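チケット: 左アームのグリッパー軸が動作中に応答しなくなる
状態: 解決（残件は別チケット）
区分: 通信 / 配線
報告: Jadwiga Urbańczyk
担当: Kęstutis Grigaitė
場所: 共同工房Vivberg 奥の区画
対象: 双腕の遠隔操作台（左右フォロワーアーム、Reltardグリッパー、Skarkerバスボード、Mägi制御ソフト）

最初の報告（Urbańczyk）

左アームのグリッパーが操作の途中で動かなくなります。リーダー側のトリガーを握っても指が閉じず、直前の開き具合のまま止まります。肩から手首までの軸は普通に追従を続けていて、止まるのはグリッパーだけです。右アームでは見たことがありません。

Mägiの画面には次の行が出ます。

[WARN] bus=left id=7 no reply, retrying
[WARN] bus=left id=7 no reply, retrying
[WARN] bus=left id=7 no reply, retrying
[ERROR] bus=left id=7 marked offline

ID 7がグリッパーです。再試行の上限は設定ファイルの初期値のまま3回にしてあります。オフライン扱いになったあとは、Mägiを再起動するまで復帰しません。モーターの電源は入れたままでかまわず、ソフトだけ立ち上げ直せばグリッパーは戻ってきます。

起きる間隔はばらばらです。起動してすぐのこともあれば、午後いっぱい操作しても出ない日もありました。8月に入ってから増えた気がしますが、記録を取っていなかったので気がするという以上のことは言えません。

いまやっている作業は、台の上のイチゴをつかんで透明の容器に入れる動作の練習と記録です。グリッパーが止まると、その回の記録は捨ててやり直しになります。つかんだ直後に止まると物を持ったまま開かなくなり、手で指を広げるわけにもいかず、電源を落として外しています。

構成で標準の作り方と違うところを書いておきます。

・フレームは工房にあった黒のアルミ押出材で組み直した。アームは台の左右に向かい合わせで付けてある。
・天板は木の集成材。アームはフレームに固定していて、天板には荷重をかけていない。
・アーム内のバスケーブルは自作。コネクタの圧着も工房の工具で自分でやった。
・バスボードは左右で別々。電源は共通で、フレームの外から分岐している。
・手首のカメラのケーブルはバスケーブルと一緒に束ねてある。

設定ファイルとログの全文は工房の共有フォルダの、アームのところに入れました。

返信（Grigaitė） 10:20

ログを読みました。分かったことと、やってほしいことを書きます。

応答がないと言われているのはID 7だけで、同じバスの手前の軸は同じ周期の中で返事をしています。バスボードからアームの根元までの区間が切れているなら全軸が消えるはずなので、そこはひとまず後回しにします。配線はデイジーチェーンで、グリッパーはその末端です。末端だけが消えるときの候補は、最後のケーブル、そのコネクタ、グリッパーのモーター本体、末端での電圧低下、それとソフト側の待ち時間です。

オフライン扱いのあとに自動で復帰しないのはMägiの仕様です。動いている最中に軸が突然戻ってくると、古い目標位置へ飛ぶことがあるので止めたままにしてあります。不便だとは思いますがここは変えないでください。

先にお願いしたいこと。

（ア）左右のグリッパーを入れ替える。ケーブルは動かさない。
（イ）入れ替えた状態で、いつもと同じ作業をいつもと同じ人がやる。
（ウ）警告が出た時刻と、そのとき手首がどちらを向いていたかをメモする。

同時に複数の箇所を変えると切り分けができなくなります。ケーブルが怪しく見えても、（ア）が終わるまでは触らないでください。

返信（Urbańczyk） 13:45

グリッパーを入れ替えました。IDは左右とも同じ番号の付け方なので書き換えは不要でした。原点合わせだけやり直しています。

結果、警告は今回も左で出ました。右へ移した元の左グリッパーは問題なく動いています。モーター本体は外してよさそうです。

手首の向きのメモは途中からになりました。最初の何回かは操作に気を取られて見ていません。見ていた分では、肘を伸ばして遠くの物を取りに行き、手首を内側へひねったときに出ています。手前で指を開閉しているだけの間は出ません。

あと、止まる直前にグリッパーの動きがかくつくことがあります。ログでは警告が出たあと再試行で成功している行がそれに当たるようです。オフラインになった回数より、警告だけで済んだ回数のほうがずっと多くありました。いままで操作が下手なせいだと思っていました。

返信（Grigaitė） 14:10

かくつきの件はよい手がかりです。完全に切れる前から接触が怪しくなっていた可能性があります。

ただ、電源がまだ残っています。肘を伸ばすと肩のモーターが重くなり、電流が増えて電圧が下がります。末端のモーターは電圧が足りないと返事をやめることがあり、症状はケーブル不良とよく似ます。姿勢に依存するという点も同じです。

電源の切り分けをお願いします。

（ア）Mägiのモニター画面でID 7の入力電圧を表示する。軸の一覧から選んで、表示項目に電圧を足せば出ます。
（イ）肘を伸ばした姿勢で止めて、手首はひねらずに電圧を見る。
（ウ）同じ姿勢のまま手首だけをゆっくり内側、外側へ回す。
（エ）肘をたたんだ姿勢でも（ウ）をやる。

（エ）で警告が出れば、肩の負荷とは関係がないことになります。

操作者は台から離れてリーダーを持ち、もう一人が画面を見る形でやってください。アームの可動範囲に手を入れないこと。非常停止は画面を見る側が持ちます。

返信（Urbańczyk） 16:30

やりました。画面を見る係は工房の別の利用者に頼みました。

肘を伸ばして止めた状態では電圧の表示は少し下がりますが、そのまま安定していて警告は出ません。手首を内側へ回していくと、ある角度のあたりで電圧の数字が飛び、表示が更新されなくなりました。戻すと更新が再開します。

肘をたたんだ状態でも同じ角度で同じことが起きました。外側へ回したときは何も起きません。

右アームで同じことをやっても再現しません。

これで狙って出せるようになりました。手順は次のとおりです。

1. Mägiを起動し、左右ともリーダーとの連動を入れる。
2. 左アームを台の中央寄りへ出し、グリッパーを少し開く。
3. 手首を内側へゆっくり回す。
4. モニターのID 7の電圧が止まったら、そこで保持する。
5. 保持したまま待つと、再試行を使い切ってオフラインになる。

いつもの作業でこの角度になるのは、容器のふちを避けて指を縦に入れ直すときです。容器の位置を変えると出にくくなるので、日によって頻度が違っていたのは容器の置き場所のせいかもしれません。台には練習用の物をあれこれ置いたままで、置き方は毎回そろえていません。

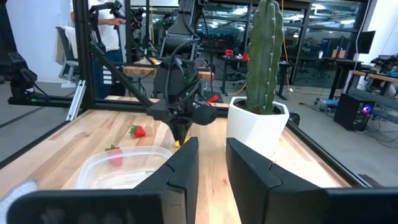
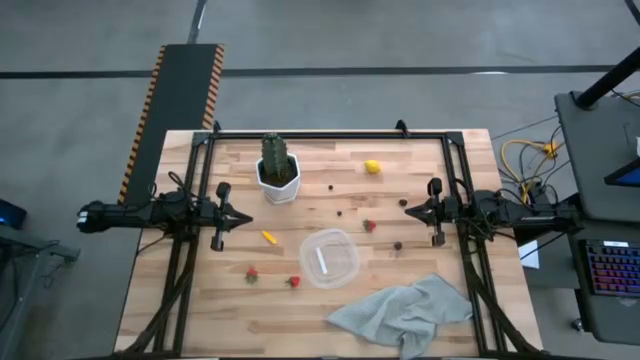 作業中の台。1枚目はグリッパー側のカメラ、2枚目は台全体。どちらにもイチゴ、透明の容器、サボテンの鉢が入っている。

返信（Grigaitė） 16:55

再現手順が短くなったので助かります。肘をたたんでも出るなら、肩の負荷による電圧低下ではありません。手首の関節をまたぐケーブル、またはその両端のコネクタです。

写真について。2枚目でアームの外側にたるみを持たせてあるのは問題ないと思います。根元側は引っ張られていません。1枚目では奥のアームの先端まわりにケーブルが巻き付く格好になっています。これだけで不良とは言えませんが、手首をまたぐところの長さと、どこで留めているかを実物で見てください。巻いてある部分が回転でほどける向きなのか、締まる向きなのかが知りたいです。

鉢の位置ですが、台の奥寄りにあるので、両腕を同時に伸ばす動作では先に範囲から外しておくほうが安全です。今回の不具合とは関係ありません。

次の手順です。電源を切ってから始めてください。

（ア）電源を落とし、電源側のプラグも抜く。
（イ）手首からグリッパーまでの最後のケーブルを両端とも外す。抜くときは線を引かずにハウジングを持つ。
（ウ）テスターの導通モードで線を端から端まで当たる。
（エ）導通を当てたまま、コネクタの根元をゆっくり曲げる。動作中にひねられる向きと同じ向きに曲げる。
（オ）切れる線があれば、どちらの端かを書いておく。

まっすぐに伸ばした状態で導通があっても合格にしないでください。曲げないと出ない不良です。

返信（Urbańczyk） 18:40

外して調べました。

まっすぐな状態では全部の線が導通します。グリッパー側のコネクタの根元を内側へ曲げると、信号線でブザーが途切れました。電源線とグランドは途切れません。手首側のコネクタはどう曲げても大丈夫でした。

ハウジングから端子を抜いて拡大鏡で見たところ、信号線の端子で被覆をつかむ側の爪が被覆にかかっていませんでした。芯線側の爪だけで止まっていて、その芯線も何本か切れています。被覆をむきすぎたのだと思います。同じ日に作った残りのケーブルも見ましたが、怪しいのはこの端だけでした。

長さと留め方について。手首をまたぐ部分は、カメラのケーブルと一緒に結束バンドで締めてありました。カメラのケーブルのほうが硬いので、手首を内側へ回すとバスケーブルがそれに引かれてコネクタのところで曲がります。外側へ回すと緩む向きです。右アームも同じ束ね方ですが、バスケーブルが少し長く、引かれても余りがあります。

電圧の表示が飛んだのは、電圧が本当に下がったのではなく読み取れなかっただけ、という理解で合っていますか。電源線は切れていなかったので。

返信（Grigaitė） 19:05

合っています。表示は最後に読めた値が残る作りなので、値が変わらないことと読めていないことの区別が画面では付きません。表示を灰色にする変更をMägi側の要望に入れておきます。

交換ケーブルの作り方です。

・長さは右アームの同じケーブルに合わせる。手首を内側と外側の端まで回して、どちらでもコネクタが引かれないことを先にひもで確かめる。
・被覆をむく長さは、端子を横に置いて芯線側の爪の幅に合わせる。被覆の端が二組の爪のあいだに見える位置がよい。
・圧着したら一本ずつ引く。指でつまんで普通に引いて抜けるものは使わない。
・はんだは足さない。固まったところの境目で折れやすくなる。
・カメラのケーブルとは別々に留める。関節をまたぐ区間では束ねない。
・結束バンドはコネクタのすぐ手前で締めず、モーターの筐体に一度留めてからコネクタへ渡す。

古いケーブルは切って捨ててください。工房の引き出しに戻すと誰かが使います。

返信（Urbańczyk） 11:15

新しいケーブルに替えました。最初に作ったものは引張りで信号線が抜けたので作り直しています。工具のダイスを一段太いほうで噛ませていました。古いケーブルを作ったときも同じダイスだったかどうかは覚えていません。工具の箱に、この端子で使う溝の位置を書いた札を付けました。

グリッパーも元の左右に戻し、原点合わせをやり直しました。

再現手順を左アームで何度かやり、内側の端まで回しても電圧の表示が動き続けることを確認しました。そのまま保持しても警告は出ません。カメラのケーブルは別に留めました。

これから通常の作業に戻して様子を見ます。

返信（Urbańczyk） 15:50

2時間ほど普段どおり操作しました。オフラインにはなっていません。

ただ、警告が少し残っています。今度は左だけでなく右にも出ます。

[WARN] bus=left id=7 no reply, retrying
[WARN] bus=right id=7 no reply, retrying

どちらも次の再試行で成功していて、かくつきも感じません。手首の向きとも関係がなさそうです。アームを止めて置いてあるだけのときにも出ました。昨日まで右の警告は見た覚えがないのですが、左の警告ばかり見ていたので、前からあったのかもしれません。

昨日までのログを検索したところ、右にもありました。件数が少なく、左の行に埋もれていただけです。最初の報告で右では見たことがないと書いたのは訂正します。グリッパーが止まったことがないのは確かです。

返信（Grigaitė） 16:20

左右のバスは別々のボードなので、両方に同じ頻度で出るなら共通部分を疑います。電源か、PCの側です。止まっている間にも出るなら電源の線は薄いです。

設定ファイルのreply_timeout_usはいくつになっていますか。それと、警告が出る時刻に何か別の処理が走っていないか見てください。記録の開始と終了、カメラの接続、ブラウザなど何でも。

返信（Urbañczykの端末から自動添付された設定の抜粋）

bus_left.port = skarker_left
bus_right.port = skarker_right
retry_limit = 3
reply_timeout_us = 3,000
gripper.id = 7
camera.wrist_left = on
camera.wrist_right = on

返信（Urbańczyk） 17:10

待ち時間は3,000でした。自分で変えた記憶はありません。

時刻を照らし合わせると、警告は記録ファイルを閉じるときに集まっています。一回分の動作が終わって保存ボタンを押した直後です。止まっている間に出ると書いたのも、保存のあとに物を並べ直していた時間でした。映像の書き出しが始まるとPCのファンが回り出すので、その間は重いのだと思います。

返信（Grigaitė） 17:35

それで説明が付きます。グリッパーは一周期の最後に読む軸なので、PC側の処理が遅れたときにしわ寄せを受けるのがID 7です。配線の不良と同じ番号に出ていたため、見分けがつきませんでした。

待ち時間は初期値のまま変えないでください。延ばすと警告は消えますが、本当に応答がなくなったときに気づくのが遅れ、ほかの軸の周期にも影響します。代わりに次を試してください。

（ア）映像の書き出しを動作中に行わない設定にする。recorder.encodeをdeferredにすると、連動を切ったあとにまとめて処理します。
（イ）ディスクの空きを確認する。遅延書き出しでは一時ファイルが増えます。
（ウ）連動中は制御用のPCで別の作業をしない。

返信（Urbańczyk） 20:05

（ア）を入れて夕方からずっと操作しました。左右とも警告なしです。保存の直後にも出ません。

書き出しは終わりにまとめて走るので、片付けの間に済みます。途中で電源を落とすと一時ファイルが残りますが、次の起動時に続きから処理されました。一度わざと落として試しています。

空き容量は足りています。ただ共有PCなので、月末に整理する当番表に一時フォルダの場所を書き足しました。

まとめ（Grigaitė）

原因は別々のものが重なっていました。

左グリッパーの停止: 手首をまたぐ自作バスケーブルの、グリッパー側コネクタの圧着不良。カメラのケーブルと束ねていたため、手首を内側へ回すと引かれて信号線が切れた。ケーブル交換と留め方の変更で解消。

左右に出ていた散発の警告: 映像書き出しによるPC側の遅れ。書き出しを遅延設定にして解消。

設定の変更はrecorder.encodeだけです。再試行の上限と待ち時間は初期値のままにしてあります。

残件

・右アームのカメラケーブルも束ねたままなので、次に右を開けるときに左と同じ留め方にする（Urbańczyk）
・モニター画面で、読めていない値を灰色にする（Grigaitė、Mägiの要望へ転記済み）
・警告をバス別に数えて終了時に一覧を出す。転記済み、優先度は低
・左の手首カメラの映像が起動直後に一瞬止まる件は、束ね直す前からあったとのこと。別チケットで扱う

追記（Urbańczyk） 9:40

予備のケーブルを左右の分だけ作って、部品棚のReltardと書いた箱に入れました。引張りと曲げの導通は確認済みです。袋に確認した人の名前を書くようにしたので、次に作る人も書いてください。

右のカメラケーブルは今朝ついでに外して留め直しました。残件の一行目は消してかまいません。

追記（Grigaitė） 10:05

一行目を完了にしました。チケットを閉じます。同じ警告がまた出たときは、このチケットを開き直さずに新しく作り、保存の直後かどうかと手首の向きを最初に書いてください。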